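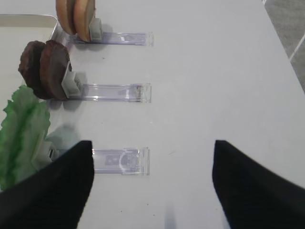
件名:書評ページの星評価と感想文が別の本に表示される
受付日:2023-07-22
報告者:Melina Kontogiannis
対象:読書記録サイト「Hado」
状態:解決済み

報告内容
長編『Skurnwood』の感想を投稿したところ、同じシリーズの前巻『Skotolholm』のページに載ってしまう。前巻に書いてあった感想は消えている。削除して投稿し直しても同じ。ブラウザを変えても変化なし。

確認1
投稿履歴を確認。消えたと思われた前巻の感想は下書き欄に残っていた。本文の欠けはなし。復元は原因がわかるまで保留とした。
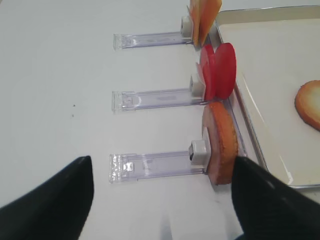 確認2
書誌データを照合。文庫版の登録時に、2冊が同じ作品番号3225にまとめられていた。出版元Cirilloから届いた一覧で、続巻の番号欄が空白になっており、取り込み時に前の行の値が入ったもよう。同じ一覧にある他の8作品には重複なし。

対応
続巻に新しい作品番号を割り当て、感想を移動。前巻の感想は下書きから復元した。星の平均は夜間の再計算後に反映される。

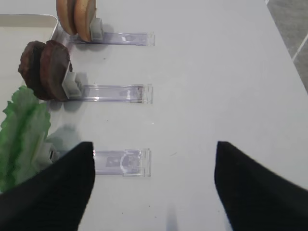
報告者からの返信
両方の感想が正しいページに出ているのを確認しました。ただ、続巻の感想が200字のところで切れています。結末に触れた部分を隠す設定にしていたのですが、それも外れています。

追記
移動の際に表示設定が初期値へ戻っていた。ネタバレ非表示を再設定し、全文表示に変更。報告者の確認が取れたため終了。番号欄が空白の行を取り込み時に止める修正は、別件9で扱う。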